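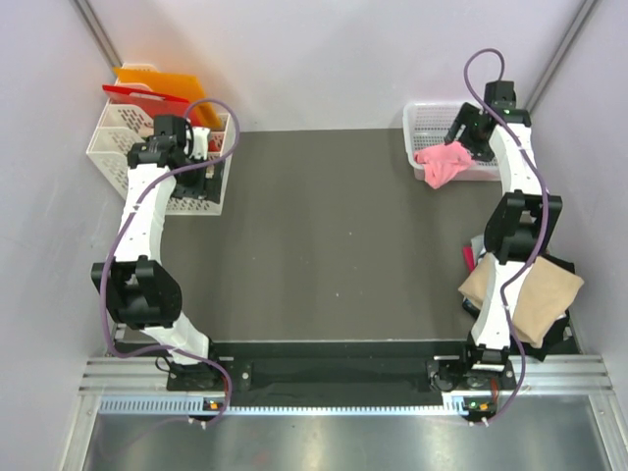
Okay, cell upkeep thread, as promised to the three people who asked on Friday and then kept asking. It's about the two-arm folding cell I look after at Vernaveo, and it's mostly about cables, because looking after two arms is mostly looking after cables. Get a coffee, I do go on.

First, the purple cables. Each arm has one running from the gripper down to the base, and the loop up top has to be generous. When I started I kept them snug because it looked so tidy, and then I'd wonder why a connector had worked itself out by lunch. Slack at the wrist, firm at the shoulder. I learned that from Ermanno Negri, who has very strong feelings about cable ties and is right about nearly all of them.

My check is slow and boring and I love it. I take the arm by hand through its longest reach, to the far corner where the folder rack stands, then all the way back in close to the rail, and I watch the loop the whole time. If it pulls straight anywhere, I let out a little more. If it droops far enough to drag on the cloth, I take some back. Then the other arm, same again!
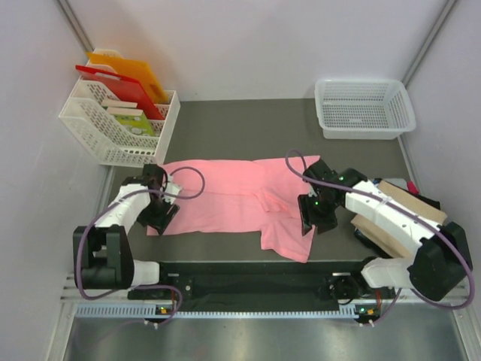 Next come the little boards down at the front rail. Before anything moves I look at the lights on both, and I press each connector home with a thumb, power off please. We had a week in December when the left arm would drop out 9 minutes into a run, every single time, and I blamed the software (sorry, Yaqin) and the gripper and the weather. It was one plug, not quite seated. I still blush.

Mounting screws get checked once a week with the torque wrench, both bases, and I put a paint pen mark across each head so I can see at a glance if one has crept. Yaqin Feng keeps our log and likes the marks redrawn whenever a screw gets touched. We're up to entry 53 now, and a good 19 of those are me writing "all fine, wiped table" – which still counts as an entry, thank you very much.
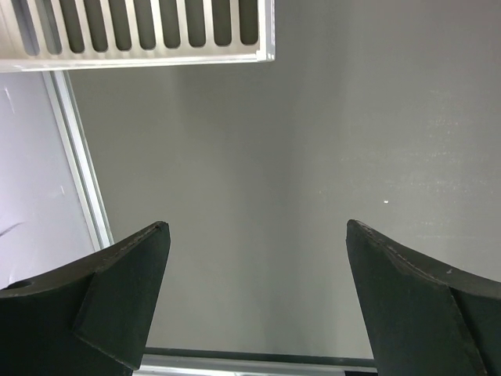
Fingers are my favorite part, so bear with me. I open them all the way and wipe the inner faces with a lint-free cloth and a little alcohol, then run a fingernail along the rim to feel for nicks, because a nick will snag a T-shirt hem faster than you'd believe. Then I bring up the wrist camera view and look past the open fingertips at the bare gray underneath. One small white speck shows up really well there, just right of the middle, and a speck like that gets me reaching for the cloth again. If it stays put in the view when the arm moves, I clean the lens. If it slides along with the table, I clean the table. Pink cloth sheds more than you'd think, too, so I do the surface between batches and not only at the end of the day.

Last job is a dry run at low speed with nothing to fold. I stand there and listen. A healthy joint has a soft even hum to it, and after a few weeks you'll know yours the way you know your own fridge. Any new click gets written down with the joint and the direction it was turning, even if it never comes back.

Somebody asked about spares. I keep one cable per arm, a bag of rail screws and a pair of fingers, all in one labeled box under the bench. Ermanno says two pairs of fingers. I'm ordering the second pair tomorrow, Ermanno, you can stop texting me.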